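Proyecto Gredo. Informe de avance al cierre de octubre
Responsable del informe: Tahmineh Alipour

En este periodo el trabajo se ha concentrado en la cadena de percepción y en el planificador de agarre. Disponemos de 428 demostraciones de recogida y colocación de fruta, de las cuales Farzad Dehghan ha revisado y etiquetado todas menos las de la última tanda. La sincronización entre las dos pinzas se hace ahora al importar los datos, con un desfase máximo de 2 ms. Antes se corregía a mano.

El segmentador separa bien las piezas aisladas. Cuando varias naranjas se tocan tiende a fundirlas en una sola máscara, y los reflejos del plástico transparente generan detecciones falsas.

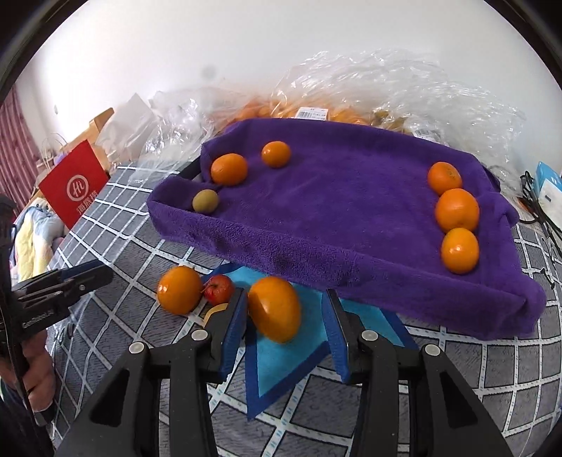

Para reducir ambos errores, Shahab Nikzad ha añadido un filtro por profundidad y una segunda pasada sobre los contornos dudosos. El coste es de unos 100 ms por ciclo, aceptable en esta fase. El modelo se ha reentrenado con 714 recortes nuevos y queda pendiente medirlo con fruta pequeña.

En planificación, el módulo Minami ya propone la apertura de las mordazas según el diámetro estimado. Todavía no tiene en cuenta el borde del recipiente, de modo que algunas trayectorias se rechazan en la comprobación de colisiones.

Desviaciones: la integración con el simulador lleva retraso por un cambio en el formato de registro. Gergely Bárány entregará el conversor en noviembre. No se solicita ampliación de presupuesto.

Próximo periodo: pruebas en bucle cerrado, límites del recipiente en Minami y entrega de la documentación de la interfaz a Cudasbridge.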